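Three Cups and a Button: Teaching the Old Cup Game at the Kitchen Table

My grandmother kept a button jar on the windowsill, and on rainy afternoons she would tip out one button, fetch three cups from the cupboard, and keep four grandchildren busy until supper. I have taught the same game to my own two and to more of their friends than I can remember, and I still think it's one of the nicest things you can do with a small child and a flat table. It goes under plenty of names (the shell game, find the pea, thimbles) but in our house it has always just been cups.

My version is a slow, friendly one for children from four or so up to the age where they start beating you. Set aside twenty minutes the first time, and don't be surprised if you're still sitting there an hour later.

What you'll need

Three cups you can't see through
One large button, pompom or wrapped candy that fits under a cup with room to spare
A smooth table with nothing else on it
A scrap of paper and a pencil if your players like to keep score

Choosing the cups

Plastic is best. Glass shows everything, and china makes a noise that will have you wincing all afternoon. You want a light cup with straight or slightly sloping sides that slides along on its rim without catching. Run a finger around the rim before you start, as a chipped or rough one will drag and tip over halfway through a swap.

Now, purists use three matching cups, and for grown-ups that's the proper way. For beginners I much prefer three of the same shape in different colors. A little one who is losing track of "the one in the middle" can usually hang on to "the pink one," and that bit of help is what keeps them from wandering off to find the dog. My friend Kerubo Urio started her twins on colored cups and moved them to plain ones in June, when they'd gotten so quick that it was no fun for anybody else.

Setting up

Clear the table completely and wipe it down. Crumbs are the enemy here – one piece of toast crust under a rim and the cup stops dead. Sit across from your player so that you're both looking at the same row, and keep the cups toward your own side to begin with.

Stand the cups in a line, right way up, and let the child look into each one and see that there's nothing hiding in there. Children love this part, and you should let them be as suspicious as they please. Have them say the colors out loud from one end to the other. With ours it goes pink, blue, green, and we say it like a little chant before every round.
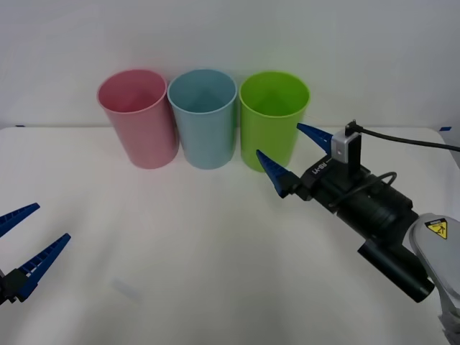 Round one: just hide it

Put the button on the table and turn all three cups upside down, with one of them going over the button. Don't move anything yet. Ask where the button is, and let your player lift the cup and find it. It sounds far too easy, but a four-year-old will want it six times in a row, and by then they've understood the whole idea without your having to explain a thing.

Round two: one swap

Hide the button again. Put a hand on each of two cups and slide them past each other, one in front and one behind, keeping the rims flat on the table the whole way. Go slowly. Stop, take your hands right off, and let them choose.

If they get it wrong, lift the other cups so they can see where it was, then do the very same swap over again with the button in plain sight. Brian Obura, who taught my son in first grade, used to have the children follow the cup with a pointing finger, and I've borrowed that ever since.

Round three: two swaps, then more

Add one swap at a time, and only after three right guesses in a row. When they miss, drop back by one. Speed can wait for quite a while yet, and I'd rather see you do five gentle swaps than two fast ones.

Changing places

Sooner or later they'll want to be the one who does the hiding, and you must let them. Small hands tend to lift the cup as they slide it, so the button goes skating across the table for everyone to see. Pretend you didn't notice – or show them how to press down lightly with a flat palm on the base of the cup.

If the button keeps escaping

Try a pompom, which grips a bit better and doesn't rattle. A square of felt inside a bottle cap works well too. If the cups themselves are sticking, check the table for juice.

Putting it all away

Stack the cups with the button in the top one and keep them somewhere the children can reach. Ours live on the low shelf beside the bread box, and they come down most days before supper.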